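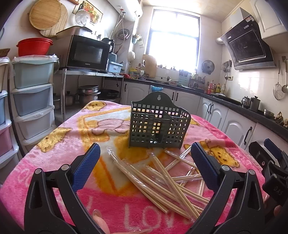

# Suvau: chopstick and basket set

Search this site Go Menu

## Summary

Suvau covers one small kitchen job: putting wrapped chopsticks into a plastic utensil basket. It has 3,376 stills in 39 folders, one folder per session, taken in kitchens in Jerkulari and Meltutville.

## Objects

- **Basket.** Dark green-grey plastic, open top, angled internal divider. Small square openings in the front. Tall rounded back with a keyhole-shaped hanging hole.
- **Chopsticks.** Light wood, in clear, shiny plastic packets. Packets are not opened at any point in a session.
- **Surface.** A kitchen table under a cloth or blanket. The pink plush one with the yellow bears is listed as `blanket_b`.

## Starting layout

The basket stands upright near the middle of the cloth, empty. Packets are dropped in front of it in a loose pile and left as they fall. Crossed and partly hidden packets are kept. The number of packets varies between sessions and is given in `layout.csv`.

## Labels

There are 3 states:

- `out`: packet on the cloth
- `part`: packet touching the basket rim, not released
- `in`: packet released inside the basket

The side of the divider is recorded separately as `bay`, left or right as seen from the front.

## Known problems

- Clear wrapping reflects the ceiling light. Packet edges in the evening sessions were traced by hand and are less exact.
- The cloth shows through the front of the basket. Masks treat the openings as basket.
- Bears on `blanket_b` were labelled as objects in the first release. Corrected in August.
- Folder 12 has no `bay` column.

## Splits

400 stills are held back for testing. No session appears in both parts.

## Upkeep

Maintained by Boström. Corrections are merged on Monday.

---

Comments (3)

**tinlid**: Is the divider fixed or does it lift out?

**boström-data**: Fixed. It was left in place for every session.

**ovenglove4**: `layout.csv` uses semicolons, worth adding to the notes.

We use cookies to remember your settings. Accept Decline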